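Open Hands and Small Tools: Passing Precision Screwdrivers at a Shared Repair Table

Melur Hidayat
Final report, Product Use and Ergonomics, Prastura College
Submitted 12/26/25

Summary

The project looked at how two people share small hand tools at one table. Pairs of students took apart and rebuilt a Flovik desk clock while I kept a tally of each time a hand went out over the table for something. I wanted to know how people ask for a tool without speaking, how well the request is understood, and whether the place where the tool was put down makes a difference.
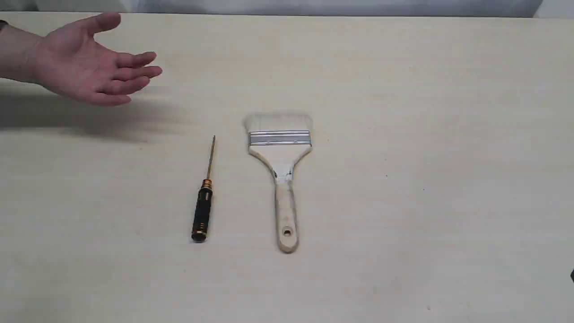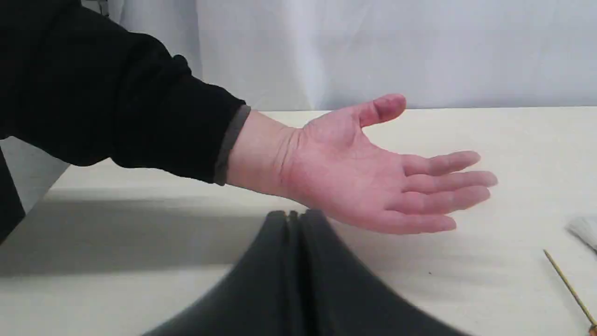 An open hand over the table, palm down in the first picture and palm up in the second. The first also has a precision screwdriver lying on the table.

1. Background

The idea came from the repair elective in March. We worked in pairs with one tool set per pair, and a lot of time went into finding the right driver and getting it from one side of the table to the other. The course handbook has two pages on choosing a screwdriver tip and one line on sharing tools, which says to pass them handle first.

Precision screwdrivers are awkward to pass. They are thin and short, and the person receiving one usually has the other hand busy holding a part in place. If they look away from the part, it moves. Most people in the elective ended up holding out a hand without looking up and waiting for something to land in it.

I used two names for the hand positions throughout. "Receiving" means the palm is turned up and the fingers are open. "Reaching" means the palm is turned down over the table, as it would be before picking something up. Many real movements are somewhere between the two. I marked these as mixed and left them out of the comparison in section 3.

2. Method

Each pair got one clock, one tool tray and one table. The clock was chosen because it has screws in two sizes and a back plate that has to be held down while the last screw goes in. One student was the builder and the other was the helper. Halfway through the session they changed places.

Sessions lasted 60 minutes, with a short break when the students changed roles. I sat at the end of the table and marked each hand movement on a paper sheet. The columns were hand position, tool wanted, whether anything was said, and what happened next. A request counted as understood if the helper's first action was to give the builder the tool they wanted.

In the first half of each session the helper could put tools down anywhere. In the second half, I asked both students to lay the drivers side by side with the tips pointing away from the builder. I did not tell them what I was looking for.

I had planned to use the Cerar driver set for all sessions, but two of its tips were already worn. I changed to the Sukprasert set after the trial run. The results below do not include the trial run.

3. Results

There were 545 hand movements on the sheets. Of these, 411 were for a screwdriver. The rest were for screws, tweezers or parts of the clock, and I did not look at them further.

Within the screwdriver group, 168 movements were receiving, meaning the builder held a hand out palm up for the helper to fill. Nearly all of these were understood. When one failed, the usual problem was the size of the driver. The helper knew that a screwdriver was wanted but had lost track of which screw the builder was working on.

Reaching was less clear. A palm-down hand over the table can mean "I am getting this myself," and the helper usually stayed back. That worked if the driver was close. If the driver was on the helper's side, there was often a pause while each person waited for the other. In several sessions both hands went for the same driver.

Laying the drivers in a row made reaching easier. With the tip pointing away, the handle is the nearest part, and the builder could pick it up without turning it around. It made little difference to receiving, where the helper turned the tool before handing it over anyway. Some helpers also stopped using the row after a few minutes and went back to putting things wherever there was space. I did not correct them, so the second half of those sessions is a mixture of both layouts.

Speech mattered more than I expected. Builders who said only "small" or "large" with the palm up almost always got the right driver on the first try. Builders who said "that one" did no better than those who said nothing.

4. Problems with the study

I was the only observer. Fast exchanges were hard to mark, and I probably missed some during the last few minutes, when both students were hurrying. A second person keeping a separate sheet would have shown how reliable my marking was.

The row layout always came second. By then the students had already built or taken apart part of the clock and knew what was needed, so some of the improvement may be practice. The order should have been switched for half of the pairs.

All of the students knew each other from class. Two strangers might talk more, or might be less willing to hold out a hand and wait.

I also did not record which hand people used. A left-handed builder with a right-handed helper on the same side of the table had trouble with elbows, and the sheet had no place to write that down.

5. Suggestions for the repair elective

Lay drivers side by side with the handles toward the person doing the work.

Ask with the palm up and say the size — one word is enough.

If you are the helper, keep an eye on the screw being worked on as well as on the hand.

Put a driver back in the same place after each use. The pairs who did this had fewer cases of two hands going for one tool.

6. Further work

The mixed hand positions deserve a closer look. They were common at the start of each session and became less common as the pair got used to working together. I would like to repeat the study with longer sessions and a different object, preferably one with three screw sizes, and see if the same thing happens. The blank tally sheet is attached as Appendix A and the seating plan as Appendix B.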